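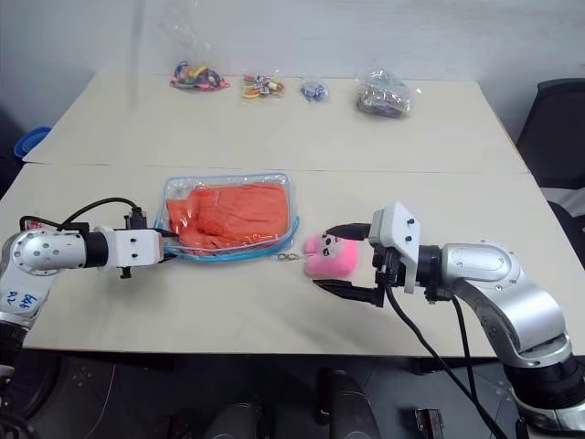
Vorkus Rewatch Thread: Season 2, Episode 3, "The Salt Door"

Forum: TV and Streaming > Fantasy > Vorkus
Started by marshlantern on September 29, 2023

marshlantern wrote:
Okay, we made it to my favorite one! I have been waiting for this since we kicked off the rewatch in February and I'm probably going to go on too long, so settle in.

For anybody just catching up, this is the episode where the youngest sister finally gets to Trastano with the ransom, and the harbormaster lets her through the gate without even looking at it. I remember the first time I watched it I thought he was being kind. I thought, oh good, a decent person in this horrible city! Then you get the dinner, and it slowly sinks in that he already knows her brother sold Kerden out from under her, and he's letting her walk around like a guest because there's nothing left to pay for.

The dinner runs roughly 19 minutes with barely any music and I could watch it on a loop. The way she keeps moving the ransom box closer to her plate! And he never looks at it once. I missed that completely the first time through.

Also the harbor set is gorgeous in this one. You get the whole waterfront at dusk, and the Rennie coming in with her one torn sail, and that green light off the fish market. I'd move there if it weren't for all the murder.

So let's hear it. Was the brother right to open the gates? I say no, and I will be saying no for as long as this forum exists.

Please keep later season stuff out of the top of the thread, we have a couple of first-timers. I'll put up a heading when it's safe.

tallow_and_twine wrote:
YES, finally. I made soup for this one.

I'm going to be the problem in this thread though, because I think the brother did the right thing. Kerden had no food and the well had gone bad. The show tells you that in the very first scene, when the cook is scraping the pot and the guards pretend not to notice. If he holds the gates shut everyone inside dies for the sake of a ransom that might never show up. He opens them and most people live. I know the sister gets hurt by it, and I love her, but she was away for weeks and he was the one looking at those kids on the stairs every morning.

marshlantern wrote:
He could have sent her a bird! She's out there sleeping in ditches to get that money and he knows where she's going. One bird.

tallow_and_twine wrote:
The birds were eaten. It's in the scene with the steward, he says the loft is empty.

marshlantern wrote:
Oh no. I have seen this episode so many times and I never put that together. I thought he meant they flew off.

dockside_owl wrote:
First-timer here, hi! I loved this. I'm going to disagree with both of you a little. I don't think the episode wants us to decide if he was right. He has that speech on the wall where he lists all his reasons and they're good reasons, and then he goes and puts on the dead lord's coat. If it was only about feeding people, why does he need the coat? To me he did a decent thing and also he'd been wanting to do it for years, and now he can't tell which part was which.

Also I yelled out loud when the harbormaster folded his napkin. I don't know why that was so scary.

tallow_and_twine wrote:
The coat is a fair point and I hate it.

gravelpie wrote:
Am I the only one who found the dinner too long? I'm having a great time with this rewatch and I think season 2 is so much better than its reputation, but the writers had a perfect ending when she sees the Kerden seal on his desk. You see her face, you know she knows. Then we sit there through another whole course while he explains it to her. I'd have cut right from the seal to her walking out on the pier.

marshlantern wrote:
But she stays in the chair! That's what gets me. She knows, and he knows she knows, and she has to finish the fish because if she gets up from the table she stops being a guest. They set that up with the innkeeper on the road, remember, the whole business about bread and salt water. If you cut away you lose the best acting in the episode.

gravelpie wrote:
I did forget the innkeeper. I'll give you the fish. I still think the speech about his father's boat could go, we already had one sad boat story this season.

copperthistle wrote:
You can take the boat speech out over my dead body, haha. It's the only time he tells the truth all night. Look at where he's sitting. All through dinner he has his back to the window and for that part he turns around and faces the water.

Small thing I love and I never see anyone bring up: the kid who carries her bag up from the Rennie is the same kid who was throwing stones at the gate last week. They gave him a haircut. He doesn't get a line either time, but it means he got out of Kerden somehow, and she doesn't recognize him.

dockside_owl wrote:
WAIT. The stone kid???

copperthistle wrote:
Same scar on the chin. Go look when she's coming down the plank.

dockside_owl wrote:
I just went and looked and I need to lie down.

gravelpie wrote:
Okay that's really good. I take back anything mean I've said about the extras on this show.

marshlantern wrote:
I love this thread so much. Putting the heading in now, so first-timers, please hop out here and come back for the next episode. dockside_owl, that means you, go rest!

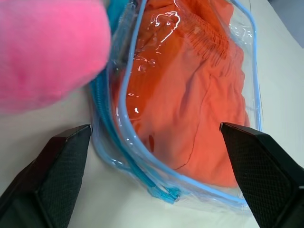

SPOILERS FOR SEASON 3 FROM THIS POINT ON

copperthistle wrote:
Good, now I can say it. The stone kid is the one who lights the beacon in season 3. I'm sure of it. We only see him from behind, but he throws with his left hand both times.

tallow_and_twine wrote:
I want this to be true so badly. But the beacon kid is supposed to be from the hill villages, isn't he? The captain says so when they find him.

copperthistle wrote:
The captain says he has a hill accent. The kid has been living on the Rennie with a hill crew this whole time, he'd pick it up from them.

marshlantern wrote:
That's a stretch and I'm going along with it completely. It makes the beacon scene so much better, too. He's lighting it for her and she's the one person in Trastano who wouldn't know him.

gravelpie wrote:
I'm not sold. If the writers had meant it they would have shown us the scar. This show is not shy about showing you a scar. I think they had a left-handed kid on set who could throw, and they used him.

But while we're down here, can we talk about the coat? After what dockside_owl said I can't stop thinking about the brother giving it to the prisoner in the finale. I always took it as him being generous. Now I think it might be the first time he's felt ashamed of it.

tallow_and_twine wrote:
He doesn't give it up until she's standing there watching, either. I'm on his side, I'll stay on his side, but he absolutely waits until she can see him do it.

marshlantern wrote:
Ha! You're coming around.

tallow_and_twine wrote:
I am not. He fed those people. See everyone for the next episode, I'm making dumplings.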